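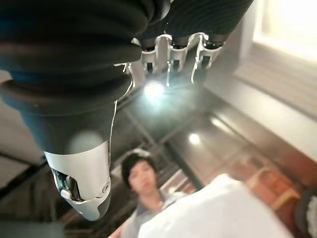 Kerttu Kiiskinen opina que doblar una camisa es más difícil que soldar una puerta de coche, y lo repitió varias veces durante la tarde. Una puerta, dijo, tiene siempre la misma forma, y una camisa tiene otra forma cada vez que se deja caer. Cuando le preguntaron si no sería mejor empezar por las toallas, contestó que las toallas ya las habían empezado, y que todavía las estaban estudiando.

Con esta discusión empezó para nosotros la puerta abierta de Kollik en Mudham, el 5/4/22. Fuimos once socios de la asociación, más los acompañantes. El autobús salió de Clostow con retraso y perdimos la presentación de bienvenida, pero la demostración no había comenzado y encontramos sitio bastante cerca de la cama.

Qué se mostraba

El proyecto se llama Delaunay y se ocupa del trabajo con ropa en una habitación normal: tomar una prenda, levantarla, extenderla un poco, dejarla doblada o ponerla en una cesta. Para nosotros fue una sorpresa agradable que la demostración se hiciera en un dormitorio arreglado como un dormitorio, con su lámpara sobre la mesita, su planta y un cuadro grande en la pared. En otras visitas (los que vinieron a la de junio del año anterior lo recordarán) habíamos visto los brazos detrás de un cristal, y casi todo el mundo miraba la pantalla en vez de mirar la máquina.

Quentin Rolland llevó la explicación en inglés y la tradujimos entre varios, así que pido disculpas si algún término no es exacto. El robot trabaja con dos brazos. Las manos tienen partes plateadas y otras negras y acanaladas, que de cerca recuerdan a un fuelle. Rolland nos pidió que no las tocáramos durante el movimiento, y después, con el sistema parado, dejó acercarse a quien quiso. La cola fue larga.

Lo que más nos interesó es el momento en que la prenda está en el aire. Con un jersey negro de punto, los dos brazos lo sujetan por la parte de arriba y la tela cae con su propio peso. El sistema debe decidir entonces dónde está una manga y dónde está el bajo, y en una prenda oscura los pliegues se confunden unos con otros. Según el equipo, el punto oscuro es de lo más incómodo que tienen en su lista de pruebas. Una señora de nuestro grupo comentó que en su casa pasa lo mismo con los calcetines.

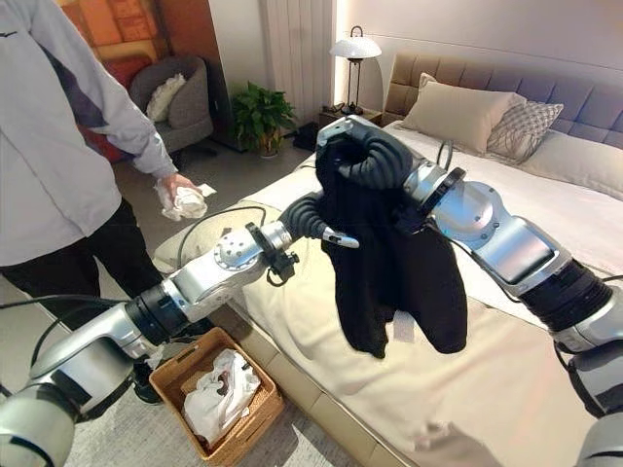 Los tiempos y las repeticiones

Sobre la velocidad hubo muchas preguntas. Quien espera ver una máquina que dobla como en los anuncios se va a aburrir un poco, porque los movimientos son lentos y hay pausas en las que no parece ocurrir nada. En una de estas pausas alguien preguntó en voz alta si se había estropeado. No se había estropeado, estaba calculando el siguiente agarre.

Rolland nos contó que el equipo guarda más de 3.000 intentos con ropa de distintas clases, y que los intentos malos se guardan igual que los buenos. Una persona del equipo se queda cerca de la cama mientras los brazos trabajan y puede interrumpir el ejercicio. Preguntamos si esta persona también corrige la posición de la ropa. La respuesta fue que depende del ejercicio: en unos se permite y en otros se deja que el robot llegue hasta el final, aunque el final sea un montón de tela.

Hubo una interrupción a mitad de la tarde por un problema con la conexión y aprovechamos para tomar café en el pasillo. El café era bueno. Las galletas se terminaron antes de que llegara la segunda mitad del grupo, y Kollik ha prometido tenerlo en cuenta.

La camisa blanca

Después del jersey, la camisa. Aquí volvió la discusión del principio, porque Kiiskinen quería que miráramos los botones. Una camisa abotonada se comporta de una manera y una camisa abierta de otra muy distinta, y el cuello tiene una rigidez que el resto no tiene. Para una persona esto no es un problema, lo sabemos con los dedos. Para el robot cada una de estas partes se tiene que encontrar antes de tirar de ella, y si se tira de la parte equivocada la camisa se cierra sobre sí misma como un paraguas.

Me pareció muy bonito de ver cómo los dos brazos se reparten la tela. Uno sujeta y el otro busca, o los dos suben a la vez. Yo había imaginado un movimiento más brusco. También es cierto que desde la segunda fila se veía peor, y varios socios me dijeron a la salida que para la próxima vez prefieren grupos pequeños, aunque haya que esperar el turno. Lo he transmitido a la organización.
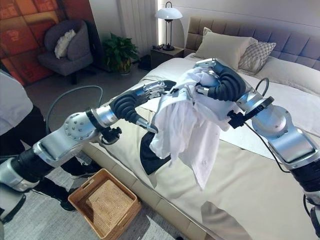
Los dos brazos levantan una camisa blanca sobre la cama. Proyecto Delaunay, Mudham.

Preguntas que se hicieron

¿Se puede comprar? No. Es un proyecto de investigación y Rolland no quiso dar ninguna fecha, a pesar de que se lo preguntaron de tres maneras diferentes.

¿Sirve para planchar? Tampoco, y según entendí no está previsto. El calor junto a la ropa y a las manos traería otras normas de seguridad.

¿Por qué una cama y no una mesa? La cama es blanda, y al apoyar la tela se hunde y cambia de altura. El equipo trabajó antes con mesa y quiere ahora la dificultad de la superficie blanda. A mí esta respuesta me gustó, porque en casa casi todos doblamos encima de la cama.

¿Qué pasa con la ropa de los niños? Las prendas pequeñas les dan más trabajo con los agarres, porque las dos manos quedan demasiado cerca la una de la otra. Han probado poco con ellas y piden ropa usada (véase más abajo).

¿Y si una prenda se rompe? Kiiskinen contestó que alguna costura se ha perdido, sobre todo en los primeros meses, y que por eso empezaron con ropa de los propios empleados.

Avisos prácticos

Kollik hará 2 visitas más para asociaciones, las dos en Mudham, con la misma demostración y con un poco más de tiempo para las preguntas. Los grupos serán más reducidos que el nuestro. Las personas que no pudieron venir esta vez tienen preferencia, siempre que se apunten por medio de nuestra secretaría y no directamente con la empresa, que ya ha recibido varios correos repetidos.

El autobús saldrá otra vez de Clostow, del aparcamiento detrás de la biblioteca. Rogamos puntualidad. Dentro del edificio hay que dejar los abrigos y las mochilas en la entrada, y las fotografías están permitidas sin flash.

Quien quiera donar ropa para las pruebas puede traerla limpia y en una bolsa con el nombre. Interesan sobre todo las camisas de manga larga, los jerséis finos y la ropa de niño. No se devuelve. Por favor, nada con lentejuelas.

Un socio olvidó en el autobús un paraguas verde y una carpeta con apuntes de la visita. Están en la secretaría.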